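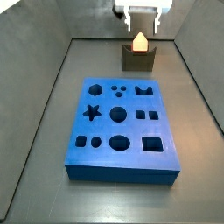 A small peach-orange piece resting in its dark gray holder.

Coloring Homemade Soap Evenly
Junhao Xia, 2021-05-07

Dry color makes specks if it goes straight into melted soap base. Mix it first.

1. Put 2 teaspoons of rubbing alcohol in a small cup and stir in the powder until no lumps are left.
2. Cut the base into cubes and melt it in short bursts, stirring between each one. Stop when the last cube is gone.
3. Add the color a few drops at a time. It looks darker in the cup than it will in the mold, so test a drop on a white plate.
4. Let the base cool to 130°F, then pour slowly into the mold.
5. Spray the top with alcohol to clear the bubbles.

Leave the mold alone for 90 minutes. If the soap won't come out, put it in the freezer for 20 minutes and try again.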